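Printed controls are underrated

Most complaints about play kitchens come down to one point: the knobs and dials are graphics, so the child has nothing to operate. I think the complaint puts the money in the wrong place. At our nursery room in Vostport we have used a Careo unit and a Drusero unit side by side for 13 months, and the flat one has aged better.

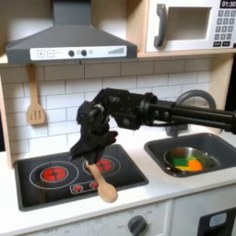
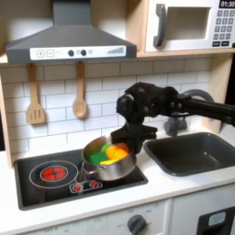 Moving parts fail first. The Drusero has clicking dials, and two of them stripped before April. A printed burner ring needs a damp cloth and no spare part. It also fixes the position of the pan clearly enough for a three-year-old to put it back there.

The budget should go to loose items instead. A steel pan has real weight and makes a real sound when a wooden spoon strikes it. Longo lists a replacement set of cookware at 140, against 797 for a full kitchen with working lights and sound. I would buy the plain cabinet and the better pans every time.

One exception is the sink. A printed basin is useless, as children need a recess that will hold a bowl. Hooks at child height are worth paying for too, provided the screws go into solid wood.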